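PROTOCOL NINE

The Proltstead Evaluation Office had been instructed to determine which of two hand-held grippers, the Vekska or the Corker, should be adopted for the coming year. The instruction arrived in February and consisted of one sentence. The procedure for carrying it out ran to 30 pages and had been written by Dr. Sárközi, who had since been transferred to another building and did not answer messages concerning it.

Edivaldo Guimarães was appointed Operator. Under Protocol Nine the Operator was to complete 360 trials with each model, to speak only when a fault occurred, and to record no preference until the final form was issued. He signed the declaration to this effect and was given a stool, which he returned. He preferred to stand.

The first weeks were uneventful. The Corker closed with less effort. The Vekska opened wider and tired the thumb. Guimarães noted the thumb under Physical Remarks, where it was judged to be an expression of preference and struck out. He was reminded of his declaration in writing. He wrote back that the thumb was his own and that he would continue to mention it, and the Office, after a short delay, added a line to the form for thumbs.

The difficulty arose over the cloth. Protocol Nine required that at each trial the cloth be lifted, held until the timer allowed, and placed "where it belongs." No location was given. Earlier Operators had put it wherever they liked, and the records showed that all of them had been passed. Guimarães submitted a query. The Office replied that the phrase was considered clear. 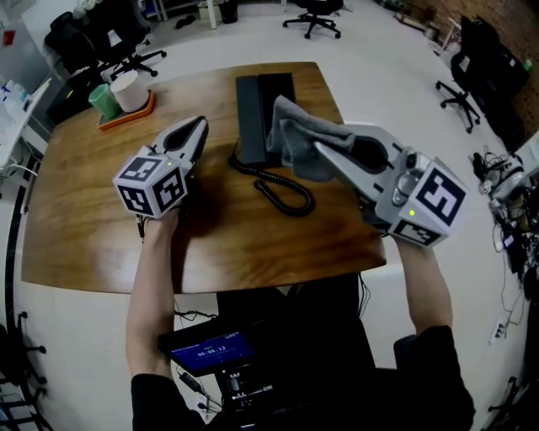 He began, therefore, to try different places. He tried the near edge and the far edge. He folded it, which took a great deal of patience with the Vekska and somewhat less with the Corker, and he laid it beside the coiled cord and then over it. For each trial he entered the position in the log, together with his opinion as to whether the cloth belonged there. The opinions were brief. "No." "No." "Possibly, but not in this light."

At trial 712 the Office sent an observer, who stood by the brick wall for most of an afternoon. Her report stated that the Operator was courteous, that both grippers were in good order, and that she had found herself, toward four o'clock, holding her breath. She recommended that the evaluation be permitted to run past its allotted number. The recommendation was approved without discussion.

By then the question of the two models had largely settled itself. The Corker was quicker with cups and anything stiff. The Vekska, for all its trouble to the thumb, felt the moment at which cloth began to slip, or allowed the hand to feel it, and Guimarães had stopped dropping things with it. The final form was issued. He filled in the preference in block capitals and asked whether he might keep the room a little longer.

Trial 924 was conducted early in the morning, with the building's heating not yet on. The log gives the model as Vekska and the duration as normal. Under Position, the Operator wrote that he had carried the cloth to the end of the table, opened the jaws, and left it as it fell. Under Opinion he wrote "Yes."

The Office adopted the Vekska that spring. A copy of the log was forwarded to Dr. Sárközi, as the procedure required, and came back within the week. The last entry had been initialed in green ink. In the margin was a request that the Operator state the position more exactly, and beneath it, in the same hand, the request had been crossed out.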